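Why Are Some Pills Squishy and Gold?
by Mylene Calimlim
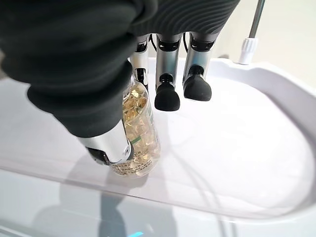

What's a softgel, anyway?

My grandmother kept a clear bottle by the toaster, full of shiny gold blobs. When I was seven I was completely sure they were treasure. They looked like honey that somebody had turned into beads! I asked if I could have one for my marble collection and she said no, very firmly, and moved the bottle to the top of the cupboard.

What she had were softgels. A softgel is a kind of capsule, and a capsule is just a tiny container with something inside it that a person swallows. The outside is a thin, bendy shell. The inside is usually a liquid, and very often that liquid is some sort of oil.

Lots of softgels are yellow or gold because the oil in them is yellow or gold, and the shell is see-through, so you get to see the color of the filling. (Not all of them, though. A shell can be dyed red or green or brown, and then you'd have a hard time guessing what's in the middle.) You can't tell what a softgel is for by looking at it, either. Two gold ones can look like twins and have totally different things inside. That's why the words on a bottle matter so much, and I'll come back to that.

What's the shell made of?

Gelatin, most of the time. You've probably eaten gelatin already, because it's the stuff that makes wobbly desserts wobble. It comes from animals, from parts like skin and bones, which are cooked for a long time until the gelatin comes out. I know, I made a face too when I first found out.

People who don't eat animal products can sometimes find softgels with shells made from plants or seaweed instead. My friend Gitau Mbwambo is a vegetarian and he reads every label in the store, top to bottom, while I stand there holding the basket.

Plain gelatin dries out hard, like a fingernail. To keep the shell soft, the makers mix in water and something called glycerin, a clear, syrupy liquid that helps hold on to a bit of that water. More glycerin makes a softer shell. Less makes a firmer one.

How does the oil get inside?

This was my big question. There's no lid! There's no hole! How do you fill something that has no opening?

The answer is that the shell and the filling come together at the very same moment. First, the warm gelatin mix gets spread out into two long, thin ribbons, a bit like very wide, very stretchy noodles. The two ribbons travel toward each other between a pair of rollers. The rollers have little pockets cut into them, and each pocket is half the shape of a softgel.

As the ribbons meet, a squirt of oil goes in between them. The oil pushes the soft gelatin out into the pockets, and the edges of the pockets press the ribbons together and cut them at the same time. Out drops a sealed little pillow. If you've ever watched someone make ravioli with two sheets of pasta, you've got the idea already.

The new softgels are too squishy to go into a bottle. They get tumbled in a big turning drum, a lot like a clothes dryer, and then they're spread out on trays to finish drying. It can take days. If you look closely at a softgel you can often find a faint line running around it, and that's the seam where the two ribbons joined.

Why an oval?

They come in other shapes too. Some are round, some are long like a torpedo. Ovals are popular because they're easy to swallow pointing the long way, and they can still hold a good amount of oil. They don't have any corners to scratch your throat on the way down, thank goodness.

Why do they shine like that?

The shell is smooth and the oil is clear, so light bounces off the outside and also shines through the middle. Each one ends up with its own bright spot. Put a whole crowd of them behind clear plastic and you get something that looks like a jar of tiny lamps. It's one of my favorite things to look at in a kitchen cupboard (I have a short list, and the other one is lentils).

What happens when someone swallows one?

Gelatin softens in warm, wet places, and your stomach is both. The shell gets thinner and thinner until it splits, and the oil comes out. Then the body can start using whatever was in it.

One nice thing about the shell is that it keeps the taste locked away. Fish oil, for example, tastes exactly as fishy as it sounds. Abilio Bermúdez, who sat next to me at school, bit into one when his mother gave it to him, even though she'd told him to swallow it whole. He drank three glasses of water and was still complaining at lunch.

Why do they stick together sometimes?

Heat and damp! A softgel shell that gets too warm starts to go tacky, and then it glues itself to its neighbors. A steamy bathroom is a bad place for them, and so is a sunny windowsill. A cool, dry cupboard works much better, with the lid on tight.

Now the serious bit

I thought those gold beads were treasure. Plenty of kids think they look like candy. They aren't candy, even when they're pretty, and even when they're only vitamins. Some vitamins can make you very sick if you take too many, and a grown-up's amount can be far too much for somebody your size.

So only take one if the grown-up who looks after you gives it to you. If you find a loose one on the floor, don't taste it. Go and tell someone. And if you think a little brother or sister has swallowed some, tell a grown-up right away, even if you're worried about getting in trouble.

Something you can try

You can see how gelatin behaves with a few gummy bears, as long as they're the kind made with gelatin (check the ingredients). Put one in a cup of cold water and one in a cup of warm water from the tap. Ask a grown-up to help with the warm one. Leave a third bear on a dry plate.

Look at all three after ten minutes, then again after an hour. Which one changed the most? Did any of them get bigger? Draw what you see each time, and don't eat the soggy ones. They're horrible. I checked.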